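Wrinkle Recovery and Folding Order for Thin Household Cloths

Final project report, Textile Care and Household Methods
Project group: Catalina Gaete, Domingo Paredes, Helmi Sjöberg
Advisor: Nélida Valdebenito
April 25, 2021

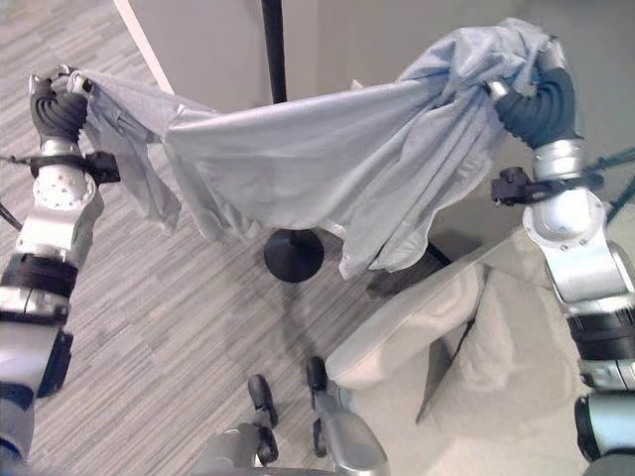
1. Background

Thin cloths are harder to fold well than thick ones. A bath towel has enough body to lie where it is put. A light curtain panel, a lining or a thin tablecloth slides over itself, takes a crease wherever it is gripped, and has to be opened out again if the first fold is off by even a small amount. Most household guides treat all flat items alike and give one method: lay the item flat, smooth it, fold in half, fold again. The guides we read in the course library assume a table at least as large as the cloth, which many apartments do not have.

The project began with a complaint from the linen room at Clellilham, the student residence where two of us live. Folded panels came off the shelf with a diagonal crease across the middle and had to be pressed before they could be hung. Patricio Núñez, who runs the linen room, wanted to know whether the crease came from the shelf, from the dryer or from the folding. We could not study all three in one term. The dryer was left out early, as we had no control over the load size. This report covers the folding and, to a lesser extent, the shelf.

2. Questions

The work was limited to two questions.

Does the way a thin cloth is first picked up and opened affect the creases left in it after storage?

Does a cloth that is allowed to hang in a curve before folding come out flatter than one that is pulled tight?

A third question, on the effect of a second person, was dropped in October when it became clear that our results for two people depended almost entirely on which two people they were.

3. Materials

Seven thin cloths of one type were used. They were bought as a single lot under the name Villalba and washed once before use to remove the finish. All were hemmed on four sides. Each was marked in one corner with a short stitch in dark thread so that the same corner could be found each time. One cloth was later set aside because the hem had pulled on one side and the edge would not lie straight. The results are therefore for six cloths.

Storage was on an open shelf in the linen room, away from the window. The stack was covered with a plain cotton sheet. Nothing was placed on top of it.

Pressing, where it was needed to return a cloth to its starting state, was done with the residence iron on a low setting. Cloths were left to cool flat before the next trial.

4. Ways of opening the cloth

Three ways were compared. They are referred to by letter in our notes but are named in full here.

Edge opening. The folder finds one corner, runs a hand along the hem to the next corner, and lifts the cloth by both. The hem is straight between the hands.

Bundle opening. The folder takes a handful of cloth at each end and lifts. The ends are gathered and the middle hangs in a shallow curve. Vertical creases form in the hanging part. This is how most people pick up a cloth from a basket, and it is the fastest of the three.

Flat opening. The cloth is put on a table and spread by hand from the center outward.

For edge and bundle opening, the cloth was tested both slack and pulled tight. In the slack condition the hands were brought in until the cloth sagged freely. In the tight condition they were moved apart until the sag had nearly gone. We tried at first to set the sag with a ruler. This took too long and the cloth moved while the ruler was being read, so the final trials were set by eye by one person, Helmi, for consistency.

5. Procedure

Each cloth was opened by the assigned method, held while a slow count of six was made, and then folded in half along the long side. It was folded in half again in the same direction, then twice across. The folded cloth was smoothed once with the flat of the hand and put on the shelf.

After storage the cloth was unfolded on the table and scored by two people working separately. The fold lines themselves were not scored. Any other crease longer than a finger was entered on a sheet with its direction: along, across or diagonal. Where the two sheets disagreed, both scorers looked again and agreed on one entry. The sheets were typed into a table with 1028 crease entries in total. Of these, 337 were diagonal.

Domingo did all the folding in the main trials. He is right-handed, and this shows in the results.

6. Results

Bundle opening left the most creases of every direction. Most of the diagonal entries came from this method, and they tended to start near the gathered ends and run toward the middle. The pattern matches the complaint from the linen room.

Pulling the bundled cloth tight made things worse. We had expected the opposite. With the ends gathered, tension does not spread evenly over the width of the cloth. It runs along a few lines between the two hands, and the fabric on either side of those lines stays loose. When the cloth is then folded, the tight lines are trapped inside. A slack bundle kept its creases mostly vertical as it hung, and many of these dropped out when the cloth was smoothed.

Edge opening gave few diagonal creases in either condition. Here tension helped slightly. The hem carried the pull and the cloth below it hung nearly flat. The drawback is time. Finding the second corner of a thin cloth is slow, and the hem slips out of the hand if it is followed too quickly.

Flat opening was the best on creases and the slowest overall. It was also the only method in which the size of the table mattered. On the small table in the Clellilham common room the ends of the cloth hung over, and their weight pulled the middle off center while the first fold was being made. Those trials were repeated on the long table in the sewing room and the first set was discarded.

The loose flap that forms beside a gathered end needs separate mention. If it is not shaken out before the first fold, it turns under and makes a double layer at the corner. We did not plan to record this and began doing so only partway through. The notes are incomplete, but in the trials where it was recorded the flap turned under more often on the left side than on the right. We put this down to Domingo's handedness – he gathers more cloth in the right hand and leaves more hanging on the left.

7. Effect of the shelf

Position in the stack had a small effect. Cloths at the bottom had sharper creases than those at the top, though not more of them. Rotating the stack removed most of the difference. The Skustport shelf liner already used in the linen room was left in place for half of the trials and taken out for the other half. We found no difference that could be separated from the spread between cloths.

8. Limits of the work

All the cloths were of one type. We would expect a stiffer fabric to behave differently, and a short trial with a cotton pillowcase suggested as much, but it was not scored.

The folding was done by one person. This keeps the comparison between methods fair but says little about how a group of people would perform.

Scoring by eye is coarse. Side lighting made creases much easier to find, and the first trials were scored under the ceiling lamp only. Those sheets were kept in the table. Catalina entered part of the data in Imow and part in a spreadsheet, and a few entries could not be matched to a cloth after the two were joined. They are counted in the total above and left out of the comparison between methods.

9. Recommendations to the linen room

Panels should be picked up by the hem. Where there is no time for this and the cloth is taken in handfuls, it should be allowed to hang slack, the flap at each end shaken out, and the gathered part released and spread before the first fold. It should not be snapped or pulled tight while gathered.

The stack should be turned over when new panels are added.

A longer table would help, but the edge method needs no table for the opening step and could be adopted at once. Patricio has agreed to try it on the window panels first. The tablecloths are folded by a different shift and will stay as they are until the end of term.

Copies of the scoring sheets are in the course folder, with the marked cloths stored in the cabinet under the sewing room window.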